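Putting together a few posts on growing lovage, as I get asked about it every spring. It is a hardy perennial in the same family as celery and parsley, and it tastes like a stronger celery.

Give it room. Mine at the Tondine garden is taller than I am by July, and it shades whatever is planted north of it. One plant is enough for a household.

Sow the seed fresh. Lovage seed loses its life quickly, and a packet left over from two years ago will mostly sit there. I sow in fall, half an inch deep, and leave the tray outside all winter.

If you start in spring, expect to wait up to three weeks for sprouts. Plant out when they have four true leaves. Space them 2 feet apart at the very least. I use 3. 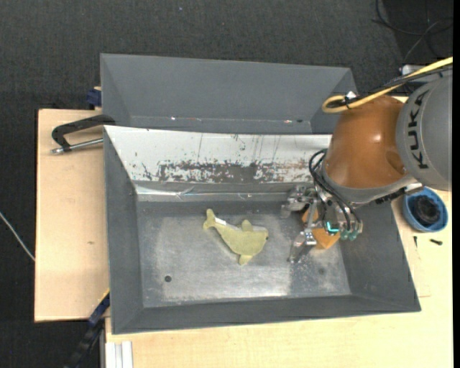

Soil should be deep and hold water. The roots go a long way down, so pots are a poor choice unless they are large. I had one in an 8 gallon tub and it turned yellow by midsummer.

Leaf miners are the main pest. They leave pale blotches on the leaves. Pick those leaves off and put them in the trash, not the compost.

Cut the flower stalks early if you want leaves. If you want seed, leave two or three stalks and collect when the heads turn brown. Dry them in a paper bag.

Every fourth year I dig the clump in early spring and split it with a spade. Each piece needs a bud and a good length of root. The spare pieces go to the plant swap in Asesmont.

Someone asked about freezing. Chop the leaves, pack them in ice cube trays, cover with water. They keep their flavor until the next crop comes up. Drying works too but they lose a lot.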